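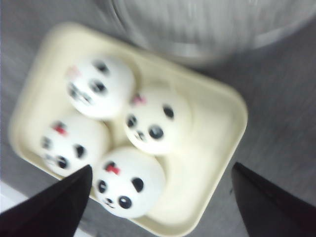 TurthorpeTerry wrote:
Zekier is reporting that Turthorpe have opened talks for Habibur Dissanayake on a season-long loan with an option to buy. He's under contract at Jurex for another year and hasn't started a league match since December. I know the option puts people off after what happened with our last winger, but I'd take him. He can play either side and he tracks back. Supporters' morning tea is on before the next home match if anyone wants to argue about it in person. I'm bringing panda buns, the white ones with the black eyes and a little bow on top, four to a tray. Anyway, thoughts on the loan?

northbank_773 wrote:
No thanks. He played 429 minutes in the league last season and scored once, from a penalty. We already have two wingers who don't score. What we need is a holding midfielder, and we've needed one since Larasati Wattimena's first week in charge.

Gumtree End wrote:
429 minutes is mostly cameos off the bench though. You can't judge a winger on 15 minutes at a time when the side is already two down. The season before that he had 8 assists and was the best player on the park when they knocked us out of the cup.

northbank_773 wrote:
One match. Every club has signed somebody because he had a good day against them.

offside_again wrote:
Does anyone know what the option is worth? A loan is fine by me. If it turns into an obligation after a set number of appearances then it's a different conversation.

TurthorpeTerry wrote:
Zekier only says "option". No figure given. They did say Jurex want his full wages covered, so I suppose that's where the talks are at.

offside_again wrote:
Full wages for a bloke who can't get a start at Jurex. Hmm.

Fu_fan wrote:
Jurex supporter in peace. He fell out of favour when we changed to a back three and he was asked to play wing-back, which he can't do. His defending is willing but his positioning is poor. Put him high on the left and he'll be fine at your level. Most of us would be sorry to see him go permanently. His final ball is better than people think.

Gumtree End wrote:
Cheers, that's useful. Wattimena has used a back four in every match so far so he shouldn't be stuck at wing-back.

northbank_773 wrote:
She went to a back three for the last half hour away from home, twice. Look it up. And "fine at your level" is not much of a recommendation – we're meant to be going for promotion.

Fu_fan wrote:
Fair enough, wasn't meant as a dig.

Gumtree End wrote:
Protecting a lead for half an hour isn't the same as starting with it. I'll give you the midfielder though. If the wages stop us getting one then I'd leave it.

TurthorpeTerry wrote:
Agree with that. What shirt number would he get? The 7 is free.

offside_again wrote:
Let's see him pass a medical first.

northbank_773 wrote:
Still a no from me. See you at the morning tea, Terry. Save me a seat near the heater.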